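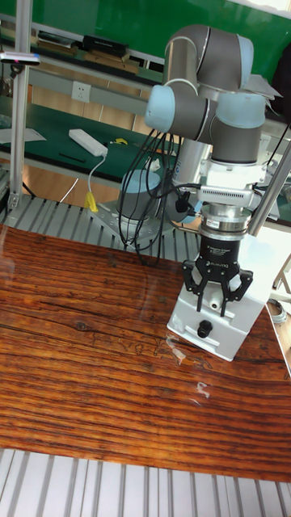

Le bras Brellutus dans notre atelier partagé, avec sa pince noire au-dessus du bloc blanc.

Un robot, c'est un peu comme ton bras ! Regarde les capuchons bleu clair : ils marquent les articulations, comme ton coude ou ton poignet. Tout en bas, la pince a deux doigts. Deux doigts, c'est peu, mais pour tenir un objet c'est souvent assez - essaie toi-même avec le pouce et l'index.

Nous avons commencé le montage en janvier. Le pied du robot est fixé avec des boulons, car un bras qui bouge tire fort sur son support. Hazem Soliman a préparé la plaque, et moi j'ai serré les vis.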